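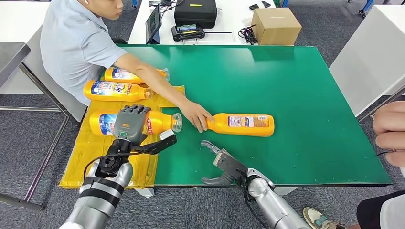 Bench 2 at Badcombe handles mixed squeeze bottles, laid flat, in short runs between the larger orders. The work is label checking: each bottle is turned label up, read, and passed to one side or the other. The bottles are orange with clear caps, and they share the table with a cardboard mat along one edge. On the mat the caps point toward the green surface; the bottle out on the green lies the other way around, cap end toward the man's hand. Its label is white and pink. One of the labels on the mat is white and blue with a cartoon character.

This page collects bench notes and pictures for the Badcombe packing room. Earlier pages cover the Dodthorpe store and the tape counter. The notes are kept in the order they were written up, and some repeat what is posted on the wall by the door.

## The run

The order was for 4,000 bottles, split into two lots of 2,000. The first lot went through in full. The second stopped at 1,886, when the remaining cartons were found to be on the wrong pallet at Dodthorpe. They came over in March with the next delivery and were checked at the same bench, using the same sheet.

Several label designs are mixed in every carton. The color of the bottle is no guide to the design, so each label has to be read. Most of the time on this job goes into turning bottles over. A bottle that comes out of the carton label up can be passed in one movement.

## Bottle shape

A squared-off body is easier to check than a round one. It stays on the side it is put down on, and the label stays where it can be read. Round bottles need a strip or a tray at this bench, and the strip gets in the way of the forearm.

Bottles are laid down for checking and stood up only for packing. A bottle standing at the front of the table will be knocked over sooner or later, and one that goes down usually takes its neighbor with it.

Clear caps are checked in the same pass. Look for:

- a cap sitting at an angle on the neck
- a crack running up from the rim
- product between the cap and the nozzle
- a cap from another size, which will turn but will not seat

Clear plastic throws back the overhead light, and a crack can hide in the glare. Tilt the bottle toward the wall and look again. Hairline cracks show up as a dull line.

## Surface

Green was picked for the tabletops at Badcombe after a trial against white and gray. Orange, red and blue packaging all stand out on it, and small print is easier to read with no white sheet behind it. Clear parts are the weak point. A loose cap on a green surface can be missed, so loose caps go straight into the tub.

Scuffs are left alone unless a fingernail catches in them. Dust is wiped off at the start of the shift and again after any carton is cut open, as cut cardboard sheds more than anything else in the room. Use a damp cloth followed by a dry one. No polish — bottles slide on it.

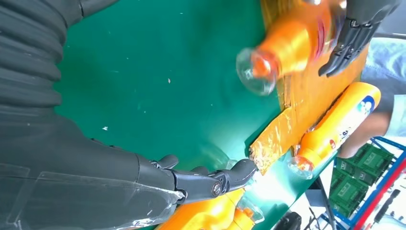 Cardboard mats are made up at the bench from flattened cartons. The mat marks the holding area: a bottle on cardboard is waiting, a bottle on green is being looked at. Before the mats came in, the two areas were marked with a line of tape on the tabletop, and the line wore away within one order.

The face of the mat is covered with packing tape, laid in strips that overlap by a finger's width. Bare cardboard drags on labels and soaks up anything that leaks. Taped cardboard wipes clean and lets a bottle be slid off with one hand. Press the strips down from the middle outward, or air stays trapped under the tape and the bottles rock.

The ends of a mat fail first. Tape pulls up, the top layer of paper comes away with it, and the end goes ragged. A ragged end still does the job if it lies flat. Once it curls, labels start to catch on it. Trim back to sound cardboard with the safety knife, retape the cut edge, and carry on. A mat too short to hold one carton's worth in a single row is scrapped.

## Placing

- Bottles lie across the mat, side by side, with a gap wide enough for fingers.
- Caps may hang over onto the green. Bodies may not.
- All caps on the mat point the same way. A reversed bottle on the mat means it has been queried.
- Queried bottles are dealt with before the next carton is opened.
- Labels go up where possible. A label that is face down is turned when the bottle is picked up.

Pick up by the body. Lifting by the cap loosens it, and the bottle then has to be checked a second time. Sliding is fine on tape and on a clean tabletop, but it should not be done over the torn end of a mat.

## Faults found

Label faults outnumbered cap faults in both lots. The most common was a lifted corner, nearly always at the end nearest the cap. A lifted corner can be pressed back once. If it rises again by the time the row is finished, the bottle is rejected and goes in the gray crate for return to Ulterton.

Smudged small print was the second most common. The rule is that every line must be readable at arm's length under the bench light. Color shift between one label and the next is recorded on the sheet but is no reason to reject.

Sheets for both lots are in the Badcombe binder, under the order number. The next page will cover the carton sealer and the change to wider tape.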